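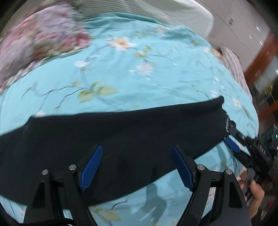

Slide 1. Welcome, everybody! Start with the bed, because I love the bed. It is the biggest flat surface most of us own, and we only lie on it. Spread one thing out at full length, like the black piece on the turquoise sheet, and you see its whole shape at once. Dark cloth on a light sheet is wonderful for this — every bunched edge shows up! Pause here and ask who folds on the bed and who folds standing up. (At Pluvley it was nearly all bed people.)

Slide 2. The things that aren't clothes. This is my favorite part, so don't rush it. Slippers, cables, belts, the odd padded block of something that has no drawer. Put them on the duvet too, where you can see them against the flowers. A fuzzy black slipper standing on its heel gets noticed. Under the bed it would be lost until May. Tell Leif's story about the 3 left slippers, then let people groan.

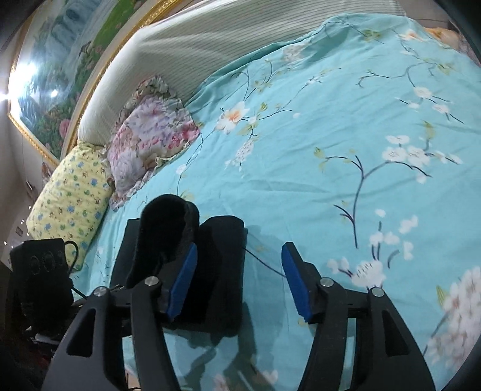
Slide 3. Your turn
Hand out the cards (Snædís has the box, 100 in all). Everyone writes down one thing that always ends up on their bed and where it could live. Give them four minutes, then swap with a neighbor. Read a few out loud — the cable ones are always great!

Questions, then coffee in room 354.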